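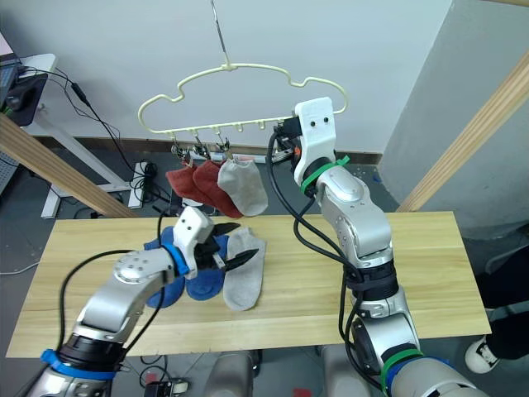
By Maëlle Gill
Published 2026-07-16 in Laundry and Linen
Filed under: drying, small flats

How to dry washing indoors without a tumble dryer

I have lived in a top-floor flat in Stetdale for four years with no garden, no balcony and no dryer. Everything gets dried inside. For the first winter I did it badly, and I had black spots behind the wardrobe and towels that smelled of pond. What follows is the routine I settled on after that. It needs very little equipment and most of the work is done before anything is hung up.

Before you start

You will need a clothes airer, a few ordinary hangers, a clip hanger for the small things, a window that opens and, if you can get one, a humidity meter. The meters are cheap and small enough to sit on a shelf. A fan is useful. A dehumidifier is better, but you can manage without.

Step 1. Spin it properly

Water that goes down the drain doesn't have to go into your room. Use the fastest spin the care label allows. When the cycle ends, run a second spin on its own for towels, jeans and anything with a thick hem. On my machine this is a separate setting on the dial and takes a few minutes.

Don't overfill the drum. A packed load spins unevenly, and the machine may slow itself down to cope.

Step 2. Pick the room

Choose one room and use the same one each time. It should have an outside window and a door you can shut. Bedrooms are a poor choice because the window is usually closed all night. A bathroom with a working extractor fan is good if there is space to stand the airer. I use the box room.

Keep the airer away from the walls, and further still from any outside wall, which will be the coldest surface in the room. Damp air settles there first.

Step 3. Shake and sort

Take each item out and give it one hard shake before it goes anywhere. It opens the fibres up and gets rid of the worst creases, and shirts treated this way often need no ironing.

Sort into heavy, medium and small. Heavy things go on the outer rails where the air moves. Medium things go in the middle. Small things should stay off the airer altogether, as they fill the gaps that the rest of the load needs.
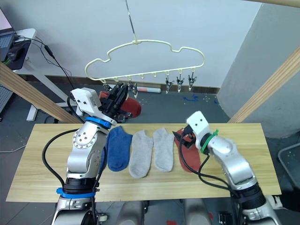
Step 4. Leave gaps

Hang one item, leave the next rail empty, and carry on. It looks wasteful but a half-full airer will be finished well before a full one. If you have more washing than that allows, do two smaller loads on different days.

Shirts go on hangers with the top button done up. Trousers hang from the waistband, with the pockets pulled out. Jumpers should be dried flat on a towel or they will stretch. Sheets can go over a door, folded once, and turned after a few hours. Socks are clipped at the cuff or at the toe. I have tried both and can't tell any difference in the drying, though my neighbour Prys Prothero insists on the toe to save the elastic.

Step 5. Move the air

Open the window a little and shut the door to the rest of the home. If you have a fan, set it on low and point it along the airer so that the air passes between the rails. Thirty minutes of fan in every hour is enough for a normal load.

If you are using a dehumidifier, do the opposite with the window and keep it closed, or you will be trying to dry the whole street. Empty the tank before you begin.

Watch the meter. If it climbs over 60 per cent and stays there, there is too much washing in the room or too little air getting through it.

Step 6. Turn things once

Halfway through, turn everything over. Pull sleeves straight, swap the inside items with the outside ones and open out any double layers such as hoods and pockets. Most people skip this and then wonder why the waistbands are still damp in the morning.

Step 7. Check before you fold

Cold cloth and damp cloth feel much the same to the fingers. Hold the thickest seam against your cheek or the inside of your wrist. If you are unsure, leave it another hour. Anything put away damp will make the rest of the drawer smell.

Common problems

Sour smell: the load sat in the drum too long or dried too slowly. Wash it again and use a faster spin. Wash the machine's door seal as well.

Stiff towels: shake them before and after drying. Use less powder next time, and no softener, which coats the loops.

Wet windows: wipe them down straight away and open them wider. If it happens with every load, change rooms.

Rust marks: check the airer for chipped coating. Cover the bare spots with tape or replace the rail.

In August I can get a full load done between breakfast and tea. In winter it is nearer a day and a half, and sheets have to be planned for.

Next in this section: Getting candle wax out of a tablecloth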